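How to fold a pile of cleaning cloths so they stay folded

Last updated 2024-05-12
7 min read

Quick one, because I keep getting asked. You have a pile of cloths. Dish cloths, dusters, the thin ones for glasses, the fat ones for spills. They come out of the dryer in a ball, the ball goes in a drawer, and the drawer won't shut. Fixing this takes one evening and after that a few minutes per wash.

I do this at home and at the Nadance studio where I help with the kitchen and the floors, so the pile is big. Same method for a small pile. Skip the parts you don't need.

What you need

A table. Any table, as long as it's clear enough to spread one cloth flat with a bit of room on each side. Not the bed, the bed is too soft and everything slides. Not your knee.

A box or drawer to put them in. Measure the inside height before you start folding. Write it down. I didn't, the first time, and refolded the lot.

Something flat and heavy-ish. A hardback works. Only for the stubborn ones.

No folding board needed. I tried one, gave it to Magdalini, she uses it for sweaters.

Before you fold

Sort first. Don't fold as you go from the basket, you'll get a mixed stack and have to pull it apart later. Three piles on one side of the table:

Kitchen - anything that touches dishes or counters.
Dry - dusting, screens, glasses.
Floor and ugly - spills, bathroom, the ones with stains that aren't going anywhere.

If you can't tell what a cloth was used for, it goes in ugly. Don't argue with yourself about it. Wash as normal and demote it.

Colors help a lot here. Pick one color per pile and stick to it whenever you buy more. You don't have to throw out the odd ones, just let them wear out in the ugly pile. Took us until June last year to get there at the studio and now even Ignacio puts them back right.

Check they're dry. All the way dry, hems too. Pinch the corner, that's where the damp hides. A damp hem in a closed drawer will smell in 2 days and then you're washing the lot again.

Step 1. Get it flat

Drop one cloth on the table. Don't shake it out in the air first, just lay it down and find two corners next to each other. Pull those apart gently til the edge between them is straight. Then do the opposite edge. Middle sorts itself out mostly.

Now smooth from the center outward with the flat of your hand. Center to left, center to right, center to far edge, center to you. People go side to side in one long swipe and that just pushes the wrinkle across to the other end. Center out. Every time.

Soft wrinkles are fine. You're after flat enough that the corners are where corners should be. If you can see four corners and no part of the cloth is doubled under itself, move on.
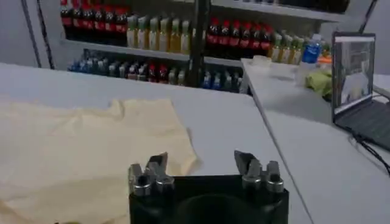
Thin cloths creep. You smooth one side and the other side comes with you. Hold the far edge down with your spare hand, or put the book on it. Slick tabletops are worse for this than rough ones. If yours is really slippery put a dish towel down underneath and work on that.

Thick cloths don't creep but they spring back. Press, count to two, let go.

Step 2. First fold

Long side to long side. Bring the edge nearest you up to meet the far edge. Line up the corners, not the edges. Edges on old cloths are stretched and wavy and if you try to match them the whole length you'll be there all night. Corners meet, the middle can do what it likes.

Run your hand along the fold once. Not hard. You want a soft fold, a sharp crease makes it fan open later.

If the cloth is a true square there's no long side, so pick the side with the label and start there. Label ends up inside. Looks neater and you're always starting from the same place.

Step 3. Into thirds

You've got a long strip now. Fold the left end in by a third, then the right end over the top of it. Should come out as a small fat rectangle with no loose edge on one side.

Thirds are hard to eyeball. Trick from Clémence Bodin who taught the linen class I took: put your hand flat in the middle of the strip, fold the left end over to your fingertips, slide hand out, fold the right end over the lot. After ten or so you won't need the hand.

Small cloths, glasses cloths and so on, skip the thirds. Half and half again is plenty. Thirds on a tiny cloth makes a lump.

Step 4. Check the height

Stand the rectangle up on its folded edge. It should stay up by itself, or lean but not flop open. Then check it against the drawer height you wrote down.

Too tall - fold in half once more.
Too short - fine, leave it. Short ones are easy to see and grab.
Flops open - first fold was off, or the cloth is very thin. Thin ones can be folded in pairs, two together. That stiffens them up enough.

Do one of each type before doing the whole pile!! Get the size right on one dish cloth, one duster, one spill cloth. Then go fast.

Step 5. Go fast

Once you have the size, don't measure again. Flat, half, thirds, stand it up, next. Put finished ones directly in the box, on edge, folded side up. Don't build a tower on the table. Towers fall over and you get to do it twice.

I do the boring pile first and leave the kitchen ones til last. Dorian does it the other way around. We did 106 of them between us after the winter show, with the radio on, and it was done before the pizza came, so it's not that bad.

If you're doing a lot, keep the unfolded heap on a different surface, or at least at the other end. Heap creeps into your folding space otherwise. Also move your drink. I've knocked over a full glass on a finished row and I'm not going to talk about it.

Step 6. Filing them

On edge, front to back, like cards in a card box. You want to see the top of every one when you open the drawer. Stacked flat, you only ever use the top three and the ones at the bottom go stale.

New clean ones go in at the back. Take from the front. That way they all get used evenly and wear out at a similar rate.

Don't pack it tight. You should be able to slide your fingers in between any two. If it's tight, pulling one brings up its neighbors and the row is wrecked in a week. I keep 20 per drawer in the studio kitchen and the rest in a box on a high shelf. At home more like half that.

If the row is too loose and they slump, put something in the gap at the back. Rolled up towel, a jar, a small box. We used a Bennani tea tin for ages.

Labels: one strip of tape on the front of each drawer with the pile name. Masking tape is fine. Lionel bought proper label holders and they fell off.

Common problems

They come out crooked. First fold wasn't on the corners. Open it all the way and start again, don't try to fix it halfway, it never lines up.

Corners curl. Happens with old cotton and with anything dried too hot. Fold with the curl facing in and put the book on top for the time it takes to do the next few.

Microfiber sticks to itself. Peel it, don't tug. And keep it away from anything fluffy, it picks up every bit of lint in the room. Should be washed seperately anyway, no softener.

Waffle cloths won't go square. They don't. They shrink more one way than the other. Fold the long way first and accept it.

Odd sizes. Fold to match the drawer height and forget the width.

Someone else keeps throwing them in loose. Leave a small open basket next to the drawer for loose clean ones. Fold what's in it when you have a minute. Easier than telling people.

Keeping it going

Fold the day they come out of the dryer. If they sit in the basket overnight they set into whatever shape they were in and you'll be smoothing each one twice.

Once a season pull the whole row out, wipe the drawer, look at each cloth properly. Holes, demote. Thin enough to see your hand through, demote. Already in ugly and falling apart, bin it or give it to whoever does bikes in your building.

Then count what you have left before you buy more. I had bought two packs I didn't need before I thought of that.

Fitted sheets are a different animal, will do a seperate page when I've got a free weekend. Towels you can do with these same steps, just use the floor or a big table and fold in half one extra time before the thirds.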